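Speaker notes – "An Arm in the Shed", Bromport makers' evening, January
Slot is 9 minutes plus questions. Talk slower than last year.

OPENING (no slide)
Say hello, thank Iwona Wysocka for the projector and for the bench space I have been hogging since summer. Ask who has a half-finished robot at home. Wait for the hands. Ask who has a finished one. Wait less.

WHY AN ARM
The plan was to have something that puts boxes back on a shelf. I own perhaps a dozen boxes and could do it myself before the kettle boils. Move on quickly before someone works out the hourly rate.

THE BUILD
Joints printed on the workshop machine, motors from a scrapped label printer, fingers redrawn after the first pair snapped. Frans Boersma checked my sums for the shoulder and was very kind about them. Pass round the broken finger. Get it back this time.

SIMULATING IT FIRST
Main point of the talk, so look up from the paper. The real arm has hit the bench vice often enough, so everything now gets tried in the simulator before I switch the motors on. I call the setup Gasik. The view I work from is the one at the wrist, looking straight down at the table.

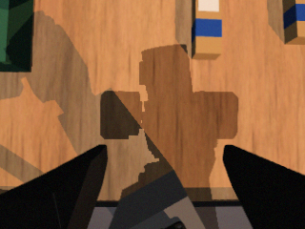
Slide 4: Gasik, wrist view. Fingers open, nothing between them, boxes up at the top.

Let them look. Point to the big cross-shaped shadow in the middle, then to its edges, which go up in little steps like a badly cut hedge. Say that I lost an evening to shadows. The box finder looked for dark patches on wood, and a shadow is a very good dark patch on wood. Telling it to look for the blue stripe helped a great deal.

Numbers, for those who like them: 3,569 practice grabs in the simulator, 3,483 of them good. Do not let anyone do the subtraction out loud.

ON THE REAL BENCH
Less good. The lamp moves, the bench wobbles, and my real table has a coffee ring that the arm regarded as treasure – pause here, it got a laugh in Zoltdale. Mention the 2 things I changed: a fixed lamp on a bracket, and slower closing of the fingers.

IF THERE IS TIME
Adamczyk gearbox story, short version. Skip the bit about the carpet.

QUESTIONS
Likely ones: cost (be vague, my partner is in the third row), whether it could make tea (no), where the drawings are (on the workshop shared drive, in the folder called "arm new new").
Switch the projector off and take the adaptor home.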